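Vondberg Household Simulation Service - Frequently Asked Questions
Maintained by Damilola Bassey, technical support

This page covers the simulation service for two-armed mobile robots working in furnished homes. It is meant for teams who are deciding whether to take a trial, and for new users in their first few weeks. Installation is covered in the setup guide and is not repeated on this page.

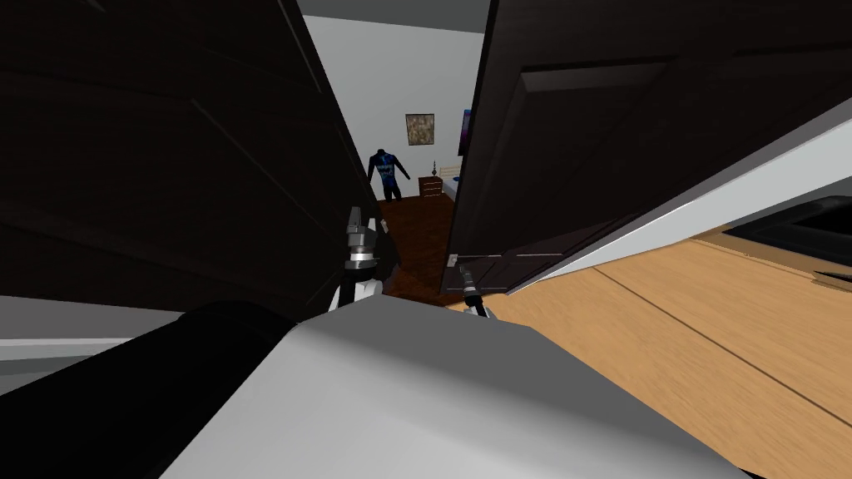
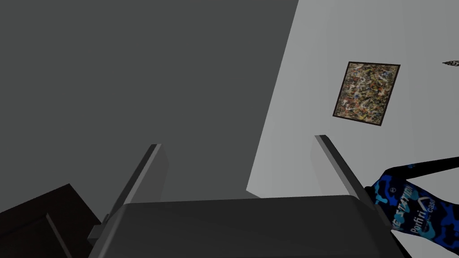
Rendered views from a home interior, robot in view. First picture: both grippers at a doorway. Second picture: one gripper, fingers open, near the corner of a room.

GENERAL

What is the service?

A hosted simulator with a library of home interiors, a set of robot models and a task runner. You upload a control policy or connect one over the network. The service runs it in the interiors you select and returns camera streams, joint states, contact records and a score sheet.

What is included in the library?

The current release has 104 interiors. Each one is a connected dwelling with several rooms, so a robot can be started in one room and given a target in another. Doors, drawers and cupboards are jointed. Walls, ceilings and fixed fittings are not.

Do I need my own graphics hardware?

No. Rendering is done on our machines at the Griltomton site. A local installation is available under the Yusuf licence (see Licensing, below) and does need a supported graphics card.

Is it suitable for legged robots?

Not at present. The base controller assumes wheels and a flat floor. Changes of floor finish are supported. Steps and raised thresholds are not.

DOORS AND DOORWAYS

How are doors modelled?

Each door leaf is a rigid body on a hinge with three settings: friction, damping and end stop. The defaults are adequate for most interior doors. A closer can be added as a torsion spring. Double doors are two separate leaves and can be moved independently.

Do latches work?

Yes, in two modes. In simple mode a latch releases when the handle passes a set angle. In full mode the bolt is a separate body and the handle must be held while the leaf is moved. Full mode is slower to compute and we suggest leaving it off until the reaching stage of your policy is stable.

My robot opens the door but the base hits the frame. Is this a fault?

Usually it is a planning matter. The base footprint used by the planner is a circle by default, and it does not include the arms. Set footprint_mode to "swept" and the planner will take the current arm pose into account. If the arms are stretched out in front during the approach, the swept footprint may be too wide for a narrow gap and the planner will report no path. Fold the arms first or open the leaf further.

Can the starting angle of a door be varied between runs?

Yes. Give a range in the task file. A fresh value is drawn for each run and written to the log, so any run can be repeated exactly.

GRIPPERS AND CONTACT

Which grippers are supported?

Parallel two-finger types are fully supported. Suction cups are supported for flat, rigid surfaces only. Multi-finger hands can be imported but are outside the support agreement.

Can the left and right arms carry different grippers?

Yes. Each wrist has its own mount definition. Check the tool centre point after any change, as it is not copied across from the other arm.

What does the score sheet count as a grasp?

Contact on both fingers, with the object following the wrist for the hold time in the task file. Contact on one finger is recorded as a touch. Closed fingers with no contact are recorded as a miss.

How stiff are the fingers?

Finger pads have a compliance value which can be edited. The finger bodies are rigid. If your real gripper bends noticeably under load, results for heavy objects will be optimistic - we have no correction for this.

CAMERAS AND RENDERING

Where can cameras be placed?

On the head, on either wrist, on the base, or fixed in a room. Up to 12 streams can be recorded in one run, although the run slows down as streams are added.

Why does part of the robot appear in my head camera view?

The camera is mounted at its true position on the model, and the body and arms are rendered like anything else. We recommend leaving them in. A policy trained on views with the body hidden tends to do badly on hardware. For those who need it, a mask of all robot pixels can be written alongside each stream.

Why is the wrist camera view tilted?

It turns with the wrist. No levelling is applied. The camera pose is stored with every image, and the Skikis tools include a script that rotates images to the horizon, with some loss at the corners.

Are the images photorealistic?

No, and the service should not be bought on that basis. Large surfaces such as walls and ceilings are kept plain to hold the frame rate. Fine texture is used on pictures, bedding and printed surfaces where the source asset has it. Two further lighting levels can be selected, at a higher cost per run.

Can I replace the textures?

Yes, on any surface listed as open in the asset table. Colour and pattern can also be varied at random between runs. Printed marks on the robot model are part of the model texture and stay fixed unless you supply a new one.

Are people included?

Standing human figures can be placed in a room. They have collision shapes and are avoided by the planner at a distance you choose. They do not respond to the robot. Nothing measured with them should be used as evidence of safe operation near people.

RUNS AND LIMITS

How many runs are included?

The standard plan has 2,000 runs a month and the extended plan has 4,000. A run ends at success, at failure or at the time limit. Runs that stop owing to a fault on our side are not charged.

Do unused runs carry over?

They do not. The count is reset at midnight on the last day of the month, Griltomton time.

How long are logs kept?

Ninety days for camera streams. Score sheets and joint states are kept until the account is closed. Download streams you intend to publish from.

How well do results match a real robot?

It depends on the task. In our own comparison, made over 2,124 paired runs, agreement was good for driving and for opening hinged doors, fair for drawers, and poor for anything that relied on soft materials. The full table is supplied with the trial. Treat a score from the simulator as a way to rank policies against each other. It does not predict a success rate in a particular building.

LICENSING AND SUPPORT

What is the Yusuf licence?

The on-site option. It covers one server, the full library and updates for the period paid for. Access to the source of the task runner is included. Source for the renderer is excluded.

May I publish the images?

Yes, with the credit line given in the licence text. Interior assets may not be extracted and passed on separately.

Is there a trial?

Yes. Trial accounts have the same robots and tasks but a reduced set of interiors, and full latch mode is switched off.

How do I report a fault?

Use the form in your account and attach the run number and the task file. A screen recording is helpful for contact problems - single images seldom show enough. Requests for new interiors go through the same form and are reviewed before each release, the next being planned for May.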